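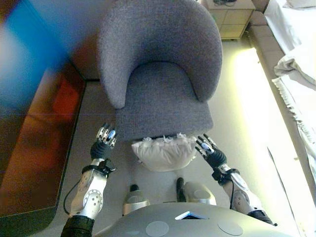 3. Planning your purchase

3.1 Work out the tasks first

1. List the jobs you want done, room by room. Bedroom work such as handling pillows around an armchair needs two arms and jointed hands.

2. Measure the floor space in front of each chair and bed.

3. Set the budget. Allow 3000 for fitting and training, on top of the Stisden base unit.

Note: Prices in the Wovau list were last checked on Apr 30, 2022. 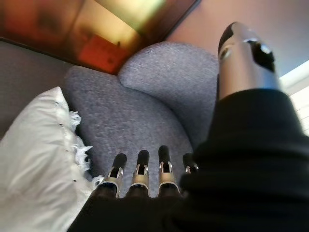
Issue 2, page 24

4. Price the hands separately. Each has four fingers and a thumb, and sleeves are ordered as spares — quote part 3157.

Caution: Fringes and tassels can catch in finger joints. Include trimmed cushions in your trial before you sign the order.

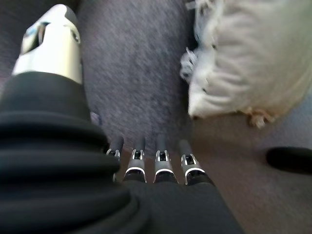 3.2 Placing the order

1. Send the completed task list to Lăcrămioara Văduva at Anghel.

2. Keep a copy for the July service review.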